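Ordering and Delivery Questions

Uston is an online store for household goods, small electronics and office supplies. Most of what customers write to us about is covered on this page.

How long does delivery take?
Orders placed before noon ship the same day from our Nonton warehouse. Standard delivery takes three to five business days. Express takes two and costs extra at checkout.

Is there a minimum for free shipping?
Yes. Standard shipping is free on orders over $40. Gift cards don't count toward that total.

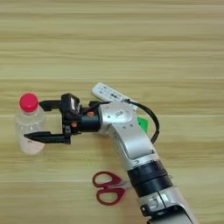

Express orders are charged by weight, and the price shows in your cart before you pay. Anything over 38 pounds goes by freight, and the carrier will call you to set a time.

Can I change an order after I place it?
You can change the address or remove items until the order status says "Packing." After that, wait for the package and send back what you don't want.

What is your return policy?
You have 90 days from delivery. Items should come back with all their parts. Opened ink and batteries can't be returned. Refunds go to the card you paid with and usually post within a week.

Why did my order come in two boxes?
Items sold by Ornel and Kravets ship from their own warehouses. You get a separate tracking number for each box and pay for shipping only once.

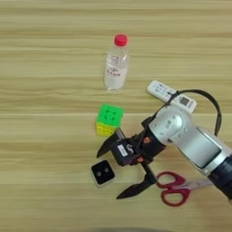 Do you offer business accounts?
Yes. Businesses that spend $600 or more in a year can ask for monthly billing. Send your tax ID and a contact name to the accounts desk. Shona Halliday handles new applications and answers most of them in two days. Accounts opened in January are billed from February.

My tracking hasn't updated. What should I do?
Give it two business days. If nothing changes, reply to your shipping email with the order number and we'll open a claim with the carrier.

Do you ship outside the country?
Not at this time.

Page last updated Aug 8, 2026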